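July, bike bench, 4:40 pm

Vovik light mount again. Strap version slips on the 30 mm post once theres road grit under it, went through the rubber shim after 400 km. New shim cut from old inner tube, double layer. Holds on the stand. Have not ridden it yet.

Rear light on Jafri battery: 927 minutes on slow flash, 1334 on the long pulse. Steady mode not run. Want steady for the dusk commute, cars seem to give more room, but thats just my feeling from Arnier Road. 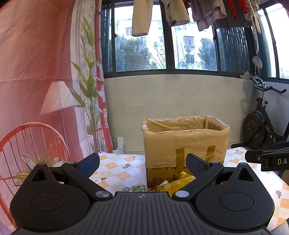
Vomenano

Reflective tape, ankle bands vs. crank arms. Cranks win from behind, the up and down motion reads as a bike right away. From the side no real difference. Tape edges lifting near the pedal thread, clean with alcohol before sticking next time.

Bell: moved inboard, can reach it wihout letting go of the brake. Leave it there.

To do: wet test on shim, steady mode run, order more tape (white, not the gray).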